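Unit 3: Pressed Glass and How It Was Made

Before pressing, most table glass was blown, and pattern had to be cut into it afterward by hand. Cutting was slow and the price showed it. Pressing changed the order of work. A gob of hot glass was dropped into an iron mold, a plunger was pushed down, and the pattern came out with the piece.

The mold was the expensive part. A good mold maker spent weeks on one, cutting every line in reverse. Once it was finished a shop could press the same dish all day, and so the patterns got busy – a crowded mold cost more to make but no more to use. A busy surface also hid small flaws and the marks left by cool metal.

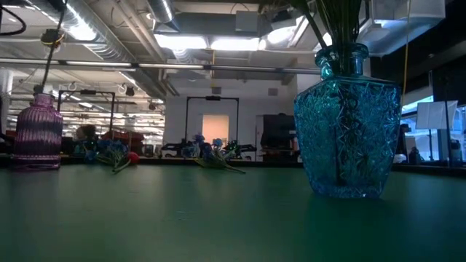
Sornham, December

Starbursts, fans and crossed ridges, as on the blue vase, are patterns borrowed from cut glass. To tell the two apart, run a finger over the edges. Cut edges are usually sharp. Pressed edges are rounder, and there may be a thin seam where the parts of the mold met.

Narrow necks were a problem, as a plunger has to come back out the way it went in. Shops got around this by pressing the piece open and shaping the top while it was still soft, or by blowing the glass into a patterned mold instead.

Reading for Saturday: Jakubowski, chapter 14, and the Tillman price list (item 748 in the reader). Note which pieces were sold by the dozen. Bring one page of notes on seams. The Malinowski article is optional, but the mold drawings at the end are worth a look.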